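How a gripper holds on

Hudia is the hand-held gripper we are building at the Nullumora shared workshop. A gripper is a tool that works like a hand with only two fingers. The fingers close on an object from both sides and press.

Pressing alone does not hold something up. The grip depends on friction, the force that stops two surfaces sliding past each other. A smooth object with a rounded body is harder to hold than a rough block, so each finger has a strip on its inner side where it touches the object. The ridges on the fingers are part of the same design.

Each finger joins a mounting plate, and screws go through holes in the plate. If a screw is loose, the finger tilts and the two sides no longer meet evenly – check them before every test.

A test takes 60 seconds. Close the jaws, lift, and keep your arm still. Write down whether the object slipped. We do 5 tests with each object, then change one thing only, such as the inner contact strip or the screw position, and start again.

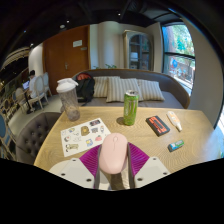
Keep the results in a notebook, with one page for each object.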